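4.2 How fans date a romance between co-stars

What surprised us most, and what made this part of the work such a pleasure, was how carefully fans argue about beginnings. Ask a reader of celebrity news when two actors became a couple and you might expect a shrug, or a link to whichever magazine ran the first photographs. The threads we collected from the Tillby boards are full of something much richer. Posters go back through old interviews, premiere line-ups and cast lists, and they build a timeline together, often over many weeks, with real patience for one another's evidence.

We read 32 threads in full, each one about a pair of actors who had worked on the same film or series. In 31 of them the starting date of the relationship was disputed at least once. The remaining thread concerned a couple who had announced their engagement on a chat show before any rumour had reached the board, so there was little left to argue over (although posters did find plenty to say about the host).

Three kinds of evidence came up again and again. The first was the shared job: a film, a pilot, a charity sketch, even a voice part recorded on separate days. Fans treat the shared job as the natural place for a story to start, and they will hold on to it even when both actors have said they barely spoke on set. The second was the public outing, usually a meal or an airport. The third, and to our minds the most interesting, was silence. A gap in someone's posting was read as a sign of new happiness in 20 threads, and in 2 of those the same gap was also read as a sign of a break-up!

Gossip sites enter the picture later than we had assumed. Sulto, the most quoted site in our collection, was rarely the source of a claim. Far more often a claim was already going round on Tillby, was then written up by Sulto in a short item with a confident headline, and came back to the board as proof. Posters noticed this loop and had a name for it, "the Sulto wash". One long thread on the cast of Nasthorpe traces a single sentence through four rewrites, and it is a lovely piece of detective work – better than some of the published studies we began with.

Tone matters too. Earlier writing on fan talk tends to stress rivalry, and there is some of that, particularly where an actor's former partner has a following of their own. Most posts, though, are warm. People wish the couple well, worry about the age of a dog, and congratulate one another on an old guess that has come good.

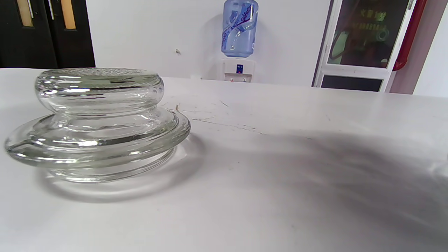
Figure 3. Clear lid with a rounded knob, standing on a white tabletop.

4.3 Limits of the Tillby material

The boards are public but they are also tidied. Moderators remove threads that name children or home addresses, and we have no record of what those threads contained. We also read only in English, which leaves out the lively Pacheco forum, where several of the same couples are discussed by a mostly Portuguese-speaking membership. Members who post on both sites do carry material across, and a proper comparison would be well worth doing. Section 5 turns to the headlines themselves, beginning with the verbs that Sulto uses for a first date.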